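Building a Two-Arm Sorter in a Shared Workshop
Handout 3: Before you believe your own results
Adom Aidoo

Last time we bolted down the Flivby and got both arms talking to one laptop. A fair few of you went home thinking the hard part was over. I doubt it.

Read the claims first. The kit notes promise 1000 picks between calibrations. They don't say what was being picked, or who put it back each time. My own log from August has 200 tries in it, and I threw out the first 16 for being too kind to the machine. I'd set every item down by hand in the same spot, facing the same way. A spring and a bit of string could have passed that test.

Things to write down for every run:
- which arm, and which fingertips
- how the item was lying at the start
- whether you touched anything partway through
- the misses, including the ones you think don't count

Reach

Measure it at the height you'll be working at. The figure on the spec sheet is for an arm stretched out straight, and no useful grip happens there.
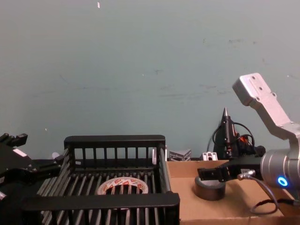

Tape rolls make a better test item than foam cubes, and every workshop has them. Lying flat, as the red and white one is in the black crate, a roll is wide and low and the slatted walls limit how you can come at it. Stood upright like the dark gray one in the cardboard box, it's another job altogether. Score the two separately. If your program only handles one, say so in your write-up.

For next session: bring your log, unedited. Read the Agbenyega notes up to the part on grip force and mark one claim you don't accept.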